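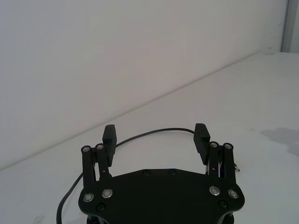
Someone in the Sakville group asked why we bother comparing grippers at all if the arm does the hard part, and couldn't we just bolt on whichever is cheaper. Fair question. Most of this handout is the answer, so read it before the lab and bring it with you.

Gripper comparison – session 2 notes

What's being compared
Tisico two-finger, linkage type, rubber pads. Against the Ellivix parallel jaw, fingers on a straight slide. Same arm for both, same wrist camera, same controller. Change the gripper and nothing else. If you touch the speed setting between runs the numbers are no use to anyone.

Linkage fingers – what to know
Two bars per finger, pivots at the upper ends. Pad is carried by the bars. On the Tisico the pads swing as they close, so the tip travels in an arc and the contact height shifts a bit between open and shut. Thin object flat on the table = you need to allow for this or you'll drive the tips into the surface. The Ellivix doesn't do this, jaws go straight in and out. It does have less room for anything wide.

Pads: ridges help on card and fabric, less on shiny plastic. Wipe them before each set. Dust makes more difference than you'd think, last year's results were all over the place untill people started doing it.

Camera
Wrist mount, looking out over the palm. Check BEFORE you start:
– both fingertips in view when fully open
– space between the pads not blocked
– focus set for the tabletop, then left alone
Plain white table gives you decent contrast with black pads but the exposure hunts when a shadow comes across. Lock it. Lean back from the table while it's running.

Cable
Biggest cause of spoiled runs. Too much slack and it drops into the view or under the fingers, too little and it pulls at the wrist joint when the arm turns. Leave a loose loop, jog the wrist both ways by hand, watch where the loop goes. Then tape it. Any bare or loose wire end by the fingers – stop, report it, don't tuck it in and carry on.

Procedure
Home the arm. Open gripper fully. Zero the width reading.
Close on the 80 mm block, note the reading, open again. Repeat with the other gripper when you swap over.
8 picks per object per gripper, same start pose each time.
Hold for 2 seconds after the lift, then set down.
Mark each one as held, slipped or missed. Slipped means it moved in the pads but stayed up. Dropped during the hold counts as missed, we argued about this last term and that's the rule now.

Heaviest item is the 500 g bag. Do it last.

Control
Li method (see the reading from week 1) closes untill the motor current rises, then backs off slightly. Fine for stiff objects. For soft ones the current climbs slowly and it tends to squeeze too far – use position control there and write down which you used. In the table, next to the result, not on a seperate page.

Write-up
Table of results, one paragraph on where each gripper struggled, one on what the camera did or didn't show you. Don't tell me which is "better". Tell me which you'd pick for the bag, which for the card, and what you saw that makes you say so.

Swapping the gripper: power off at the controller first, support the weight, bolts back in the tray. Spare pads in the second drawer. Lab open till 5, results sheet in before then please.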